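Unit 3: Doubled and Harmonized Guitar Lines

Reading before Thursday: Ruggiero, course reader, section on two-part writing. Bring the Soomro transcription and a pencil.

3.1 Terms

A doubled line is one melody played by two guitars at the same pitch or an octave apart. A harmonized line is the same melody with a second part at a set distance, most often a third above. A diatonic third follows the key, so its size changes between major and minor from note to note. A fixed third keeps one size throughout and will leave the key within a few notes.

3.2 Writing the second part

Write out the melody first and mark the chord under each strong beat. Add the upper third. Where the upper note clashes with the chord on a strong beat, move it to the nearest chord tone, usually a fourth above the melody. Passing notes on weak beats can stay as they are. In the Viltum riff (handout 2) this change is needed twice, both times over the dominant.

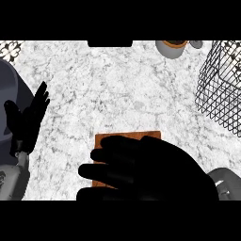

Bends need separate treatment. If the melody bends up a whole step, the second part may only need a half step to arrive at the right note. Mark the target pitch of each bend in both parts. Players who copy the bend by feel will be out of tune with each other at the top, and vibrato makes the error easier to hear.

3.3 Tone and placement

Two guitars with the same sound blend into one thick line. For separate parts, use different pickups or cut one guitar below 200 Hz. On stage, pan the parts no more than halfway. Listeners near one side of the room otherwise hear only half the harmony. Nadhirah Lumenta's live arrangement of "Busengate" keeps both guitars near the center and separates them by pickup choice alone.

3.4 Exercises

a. Harmonize the opening phrase of "Ukero" in diatonic thirds. Circle every note you had to move.
b. Rewrite the same phrase in sixths below the melody.
c. Record both versions with a partner, with no overdubs. Hand in the score and the audio together.

Scores go in the box outside room 537.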